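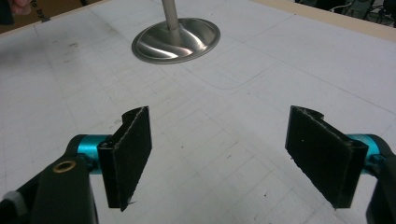
2 min read

Pitch and the new rehearsal room

Members of the Drundthorpe Community Chorus who sang in the August rehearsals will have noticed that unaccompanied pieces were ending flat. Our accompanist, Roscoe Pettigrew, has been checking the final chord of each run-through against the piano and keeping a log. The results are set out below, with the changes that take effect on Tuesday.

The old hall had a hard floor, bare walls and a high ceiling. Sound came back to the singers quickly, and the basses could hear the sopranos without effort. The room at the Jakside Center is carpeted and has a low tiled ceiling. It holds nearly 900 people fewer than the church where we give our concerts, and the difference in reverberation is large. In a dry room, singers hear mostly themselves and the person on either side. They push the tone, the breath runs out early, and the pitch sags at the ends of phrases.

The log covers 19 run-throughs. The Ferreira setting of the evening psalm dropped a quarter tone or more in most of them, usually between the second alto entry and the unison passage on the last page. The two folk song arrangements held pitch until the final verse. Pieces with piano were not affected, although several singers were late to adjust when the piano dropped out.

Three changes follow. The chorus will stand in two curved rows with the basses in the center of the back row and the tenors to their left. Spacing will be a full arm's length – wider than we are used to – so that each singer can hear across the group. Warm-ups will include six minutes of slow descending scales on an open vowel, sung quietly, with the piano checking only the last note.

Altos should mark the repeated A in the psalm and think of it as rising slightly each time. Tenors should breathe before the tied note and not after it. Anyone using the older Trunodon edition should copy in the corrected breath marks; a marked score will be on the piano from 6:45.

The committee has also priced a set of portable reflecting panels to stand behind the back row. The quote is $2,000, delivered. No decision will be made until the new layout has been tried through the end of the term. Comments on how well you can hear the other parts should go to Roscoe, with a note of where you were standing.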